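Tramolus County Inspector General Project
Progress Report to the Kárason Fund, Second Reporting Period
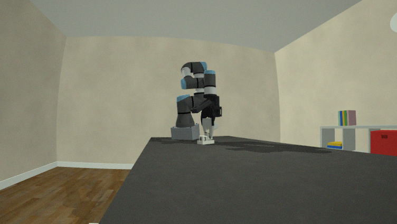 Dear Snædís,

When the Fund agreed to pay for two years of watching the Tramolus County Commission investigate itself, I promised you a report every time something happened. I then went four months without writing, and I think you can draw your own conclusions. Something has now happened, so here we are.

Where things stand

The commission voted in the spring to create an independent Office of Inspector General, following the business with the Toluleck drainage contracts. You'll remember the outline. Toluleck was paid in full for culverts on a stretch of road the county doesn't own, the change orders were approved on the consent agenda, and the public works director retired to spend more time with his attorney. The vote for an inspector general was unanimous. It was also unfunded, and the ordinance left the appointment to the commission chair, whose signature is on the change orders.

Our first-period goal was to get the appointment moved out of the chair's hands. We got halfway. Under the revised ordinance, a five-member selection panel sends names to the commission, and the chair picks one. The chair also names two of the five panelists. Commissioner Pascual Fuentealba, who carried the revision for us, calls this a compromise. I've called it other things, but I've called them at home.

The panel has met three times. The first meeting was spent deciding whether it was subject to the open meetings law, which it decided in closed session. Subira wrote them a two-page letter on that point and the minutes appeared on the county website the following week, minus the part where they discussed anything.

Records requests

Subira Bakilana has been running this side almost alone and deserves a raise we didn't budget for. We filed 11 requests in this period. Eight have been answered in some form, one was denied outright (we've appealed), and 2 are "under review," a phrase the clerk's office uses the way the rest of us use "in the attic."

The largest release came to 2,608 pages. It arrived as a single scanned file, not searchable, with a good share of the pages sideways and the Toluleck correspondence mixed in with the animal shelter's. Sorting it took most of the summer. It was worth the eyestrain. We now have the full chain of approvals on the change orders, including a memo from a staff engineer who wrote, in plain English, that the culverts were on the wrong road. The memo is stamped received. No reply is in the file, and the county says none exists.

We gave the memo to Commissioner Fuentealba and to the Cundard paper the same morning. The paper ran it on the front page with a map. The chair told their reporter that he receives a great many memos.

The hearing

The commission held its oversight hearing on 8/24/21. I had been told to expect an hour. It ran past four, including a recess to find the ordinance.

Ozan Öztürkmen testified for us and did well. He kept to the three points we'd agreed on: the inspector general needs a budget the chair can't trim, the power to compel documents from vendors, and a removal clause requiring more than a simple majority. He was asked whether the project was political. He said it concerned a government, so he supposed it was. I would have advised against that answer, but it got the only laugh of the afternoon and two commissioners were noticeably friendlier afterward.

Darren Rowbotham appeared for the county attorney's office and argued that subpoena power would "chill the vendor community." Pressed for an instance of a chilled vendor, he offered to follow up in writing. We look forward to it.

The budget point passed in committee. Subpoena power was held over to September. The removal clause was not taken up, the chair having noticed the time.

What hasn't worked

The public forums. We planned four and held two. The one at the Cundard library drew a decent crowd, most of them angry about a zoning matter, and we did our best to be useful on zoning. The second was up against a high school playoff game and I would prefer not to put the attendance in writing. I'd like to drop the remaining two and put the money into a plain-language guide to the ordinance, which people can read on their own schedule or use to level a table.

The online tracker of contracts over the bid threshold is also behind. The county changed its vendor numbering partway through the fiscal year, so Toluleck shows up as three separate companies, one of which appears to have paid the county. Ozan is matching the entries by hand. I expect the tracker to go up before the end of the next period, and I recognize that I said the same thing in the last report.

Money

We're under budget, largely on account of the forums we didn't hold. The overage is in copying and scanning fees, where the county billed us for staff time to locate documents it had previously told us it didn't have. We paid under protest and kept the receipt. A line-by-line statement is attached, along with my request to move the forum balance to printing and records fees. If you need that request on the Fund's own form, please send me the current version. The one on your website asks for a fax number.

Next period

The subpoena vote comes first. Pascual counts three firm votes and one commissioner who says she is listening, which in her case can last for years. We'll be meeting with her, and so will the county attorney. After that comes the panel's shortlist. We have seen the applicant names and at least three of them are serious people with audit backgrounds. One is the retired public works director's former deputy. He interviewed well, I'm told.

We'll also pursue the denied request, which covers text messages between the chair and Toluleck's regional manager. The county's position is that the phone was personal. Its bill was paid by the county, and Subira has the invoices, all of them right side up.

I'm available for a call any time except during commission meetings, when I'm in the third row. The appeal letter and the engineer's memo are in the packet behind the financial statement.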